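Toy blocks

Toy blocks (building blocks if you're feeling formal, and "those things I stepped on" in my house) are small solid pieces, usually wood or plastic, that children stack, line up, sort and knock over. I've been writing entries for this little encyclopedia of playthings for a while now, and this is the one I kept putting off because there's so much to say! So forgive me if I wander a bit.

What counts as a block

I'm fairly relaxed about this. A block is a plain shape that doesn't lock onto its neighbor. Once there are studs, pegs or magnets involved I file it under construction sets, which have their own entry. Philomena Doherty, who edits the dolls and figures section, thinks magnetic blocks belong here, and we've gone back and forth on it for ages. For now they're over there.

The usual shapes are the cube, the brick (a stretched cube, sometimes called a double), the cylinder, the triangular prism and the arch. Bigger sets add half-circles, long planks and the odd cone. Cones are lovely to look at and you can't put anything on top of them, so they end up as the roof every single time.

Size

There are table blocks and floor blocks. Table blocks fit in a small hand and come in a box or a drawstring bag. Floor blocks are the big unit blocks you see in preschools, where every piece is a simple fraction or multiple of one basic brick: two halves make a unit, two units make a double, and so on. I grew up with the table kind, a Bomel set that had belonged to my cousins, with 12 cubes left in it and a lid that never shut. My kids had floor blocks at school and thought mine were tiny and sad. 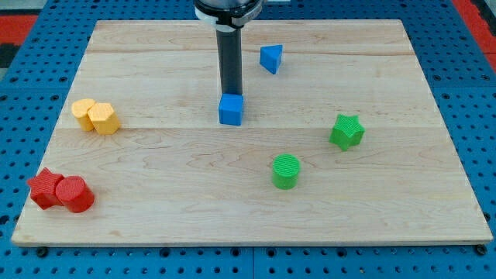 Color is where block people really start arguing. Plain wood has its fans, and I can see why (it ages nicely, and a castle looks like a castle), but I've always been on the side of the bright sets. Red, yellow and blue are the classic choice, and they do half the teaching for you. When the cube and the triangular prism are the very same blue, a child sorting by color will put them together, and a child sorting by shape will pull them apart, and you get to hear the reasoning! A pale maple board underneath helps a lot too, as a bright block is easy to find against light wood. On a patterned rug you'll be hunting for it with your feet.

How people play with them

Very young children mostly carry blocks about, bang them together and drop them in things. Then comes the row, then the tower, then the bridge, with two blocks standing apart and a third laid across. Bridges are harder than they look. After that you get enclosures (a fence, a pen, a room for a plastic cow) and finally buildings with names and rules about who can go in.

There are plenty of sit-down games as well. My favorite is the copycat game: one person arranges 3 blocks behind a screen, describes them out loud, and the other tries to build the same thing. Kieran Mulcahy sent me a version where you aren't allowed to say any colors, only shapes and positions, and it nearly ended a friendship at my kitchen table.

Care

Wipe painted wood with a barely damp cloth and dry it straight off. Don't soak it. Bare wood can be sanded lightly if it gets rough, going with the grain. Plastic blocks can be washed in the sink with dish soap. Chipped paint on an old set is worth taking seriously, especially if you don't know when it was made, so keep those on a shelf and away from anyone who chews.

Collecting

Yes, people collect them, me included. Skonberg sets turn up most often at yard sales, generally missing the arches. Tollel sets are scarcer and came with a printed sheet of patterns, and a set with its sheet is a real find. Deirdre Fitzgerald's catalog of boxed sets lists 2,309 entries and I use it constantly, though the section on alphabet blocks needs a second look.

See also: alphabet blocks; construction sets; nesting cups; shape sorters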